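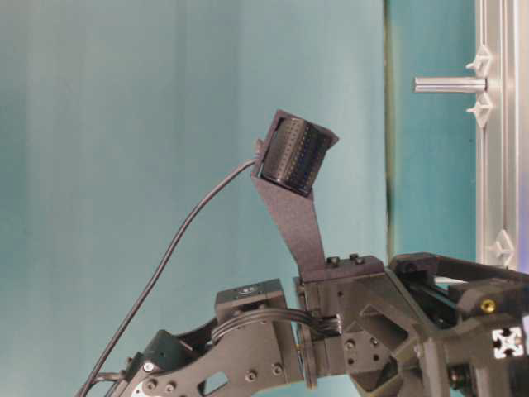 Zwischenbericht an die Dreker-Stiftung
Vorhaben: Erschließung des Stadtarchivs Greltunville
Stand: 18. März 2019

1. Gegenstand der Förderung

Gefördert wird die Verzeichnung der Ratsprotokolle und Grundbuchabschriften des Stadtarchivs Greltunville. Der Bestand umfasst 2.485 Akteneinheiten, die bislang nur über ein handschriftliches Findbuch zugänglich waren.

2. Verlauf im Berichtszeitraum

Die Verzeichnung der ersten 1.000 Einheiten ist abgeschlossen. Die Titelaufnahmen wurden von der Projektleitung, Herrn Doğukan Kozan, geprüft und zur Übernahme in die Archivdatenbank freigegeben. Im Teilbestand Brisanstead traten Verzögerungen ein: Die Signaturen des Findbuchs stimmen dort vielfach nicht mit den Aufschriften der Mappen überein — ein Abgleich am Einzelstück war unumgänglich. Zehn Bände mit gelösten Einbänden wurden der Restaurierungswerkstatt Coşkun übergeben. Ein Kostenvoranschlag liegt vor und ist diesem Bericht als Anlage 2 beigefügt.

3. Mittelverwendung

Die Personalmittel wurden planmäßig abgerufen. Bei den Sachmitteln sind Ausgaben für säurefreie Mappen und Archivkartons angefallen. Eine Umwidmung der nicht verbrauchten Reisemittel zugunsten der Restaurierung wird hiermit beantragt.

4. Weiteres Vorgehen

Bis Juni soll der Teilbestand Brisanstead vollständig verzeichnet sein. Anschließend folgen die Grundbuchabschriften. Der Antrag auf Umwidmung bedarf der schriftlichen Zustimmung der Stiftung, bevor der Auftrag an die Werkstatt erteilt werden kann.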